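Section 5 Good practice for tabletop manipulation cells

5.1 Scope

This section sets out the operating rules for a Jorkcombe tabletop cell, both as a simulated cell in the Bronau workspace and as a physical cell on the shop floor. The same rules apply to both. A program that breaks a rule in simulation is not to be copied across to hardware, even if it runs without a fault.

Read section 4 (Installing the workspace) first. If your site has its own lockout procedure, that procedure takes priority over anything written here.

5.2 Before you start

1. Open the cell file and check that the arm model matches the arm you intend to run. The model name is in the cell header.

2. Confirm the gripper definition. The tool centre point must be set at the fingertips. The default file puts it at the mounting flange, and every approach height will be wrong if you leave it there.

3. Load the safety boundary for the cell. The boundary covers the tabletop, the pedestal and any fixed structure within reach of the arm.

4. Set the speed override to 5 per cent.

5. Enter your name and the program number in the run log. Program 919 is reserved for the acceptance routine and must not be overwritten.

Note: The run log is kept for simulated runs as well. Auditors will ask for both.

5.3 Setting the workpieces

The acceptance routine uses a chessboard and a few chessmen. They are light, they tip over easily and their heights vary, so a poor approach shows up early.

1. Place the board flat on the tabletop, well inside the reach of the arm.

2. Register the board corners. Use the corners of the playing surface, not the outside of the border.

3. Place the pieces. Leave enough clearance beside each piece you plan to grasp for an open finger to come down without touching its neighbour.

4. Record each piece by type and colour. A king and a queen have different grasp heights and can't share an entry in the grasp table.

Caution: Do not set pieces by hand while the arm is enabled. On hardware, put the arm in protective stop and take the pendant with you when you step up to the table.

5.4 Approach and grasp

All grasps in the acceptance routine are made from above. Side grasps are allowed only where the risk assessment names them.

1. Move the arm to the hover position over the target piece. The gripper should be vertical, with the fingers pointing straight down.

2. Check the hover height against the tallest piece on the board. The fingertips must clear it by at least 90 mm before any sideways travel.

3. Open the fingers to the width given in the grasp table.

4. Descend in a straight line. Stop at the grasp height and wait for the settle flag.
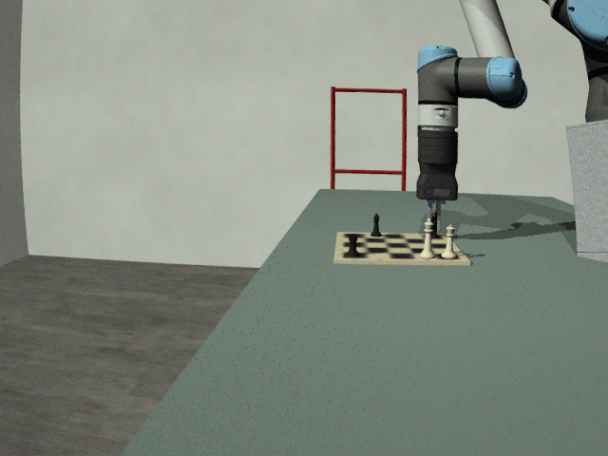
5. Close the fingers at the lowest force that will hold the piece. Start from the table value and raise it in single steps.

6. Lift straight up to the hover height before moving sideways. Don't blend the lift into the next move, whatever it does to your cycle time.

If the piece tips during closing, the usual cause is a tool centre point that is slightly off, or fingers that are not parallel to the base of the piece. Go back to 5.2, step 2. Raising the grip force will hide the problem and mark the piece.

Note: The arm's shadow in the render can make it hard to judge where the fingertips are. Use the distance readout - never the view alone - to confirm a grasp height.

5.5 Fixed structures

Posts, rails and frames near the table must be in the collision model, including those standing on the floor behind it. It's a common mistake to model the table carefully and leave out what is past the far edge. The elbow travels much farther than the gripper does, and a move that looks small at the fingertips may swing a link well off the table.

1. Add every fixed item the arm could touch at full extension.

2. Give each one a margin of 90 mm on all sides.

3. Run the sweep check from the Mansilla planner with the boundary switched on. Clear all warnings before you continue.

4. Repeat the sweep check whenever anything in the cell has been moved, added or taken out.

Caution: Hiding an item in the display does not take it out of the collision model, and showing it does not put it in. Check the item list.

5.6 Moving from simulation to hardware

A program may go to the physical cell when it has completed 7 runs in a row in simulation with no dropped pieces, no boundary warnings and no manual correction. If a run fails, the count goes back to zero.

For the first hardware run:

1. Have two people present, one on the pendant and one at the emergency stop.

2. Keep the override at 5 per cent for the whole run.

3. Run without pieces, then with a single piece, then with the full set.

4. Compare the joint log with the simulated log. Follow up any joint that differs by more than the tolerance in your cell file.

Allow about 90 minutes for a first run, including the log comparison. Don't begin one late in a shift.

5.7 Changes and sign-off

Changes to the grasp table, the boundary or the tool definition need a new sign-off. Small edits count. Send the changed file and both logs to Santino Daza at Gitomness, who holds the master copy of the cell standard. Files received by noon on Tuesday are reviewed the same week.

Until the sign-off comes back, keep the previous version loaded on the controller and label the new one DRAFT in the cell header.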